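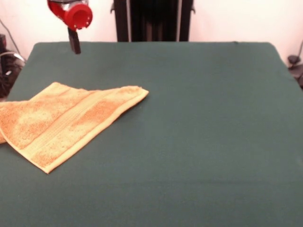 The yellow towel, folded, on the green table.

She had bought 10 towels at Crenshaw the week before the guests came, and by Sunday night this was the one she still didn't like.

The rest were on the shelf in the hall. They had gone up in squares, band to the front, the way her mother did them in Mitedau. The last one was for the upstairs room, and her sister had written in July to say that at the hotel in Iller the towels stood up on the bed like shells. She hadn't asked for one. She had only mentioned it, and then mentioned it again on the phone.

So there was the green cloth, and there was the towel. She folded it corner to corner and it lay there like a towel. She picked it up and started over.

The hotel had 169 rooms. She had looked that up. Somebody there must have made shells all morning, one bed after another, and gone home and not thought about it. She had one to make and it was past nine.
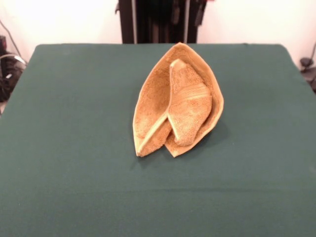
Standing up, with the band on the inside.

It stood when the outside was wrapped around and a flap was tucked up into the middle. The hem showed at the lower left. She tried to remember whether the hems had shown in Iller. She had been there once, for 2 nights, and what she remembered was the breakfast and the stairs.

Her husband came in for his glasses. He looked at the table for a while.

"Is it a tulip?" he said.

"It's a shell."

"It's good," he said, and found his glasses on the radio and went out.

She thought about carrying it upstairs. There were fourteen steps and a turn – she could hold it from underneath, with both hands, and it might still fall open on the landing. Or she could make it again up there on the bed, where the blanket was soft and nothing would stand.

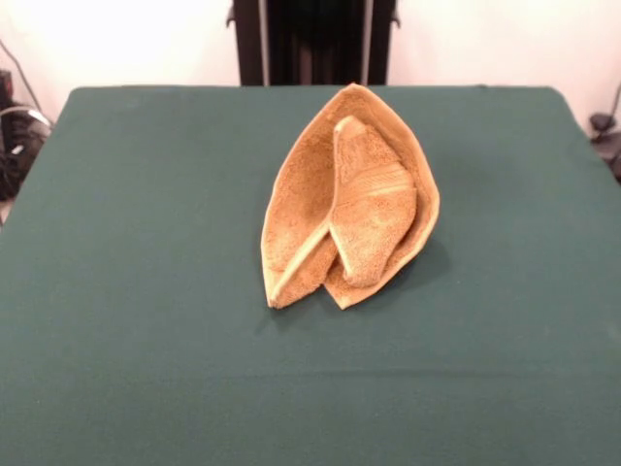
SHORT FICTION

Her sister's train got in at noon. She would put down her bag, look at the bed and say something about the drive, or the heat. Then she would need to wash her face, and she would take hold of the towel by the point and shake it out.

She turned off the lamp over the table and left the towel where it was. In the morning she would carry it up.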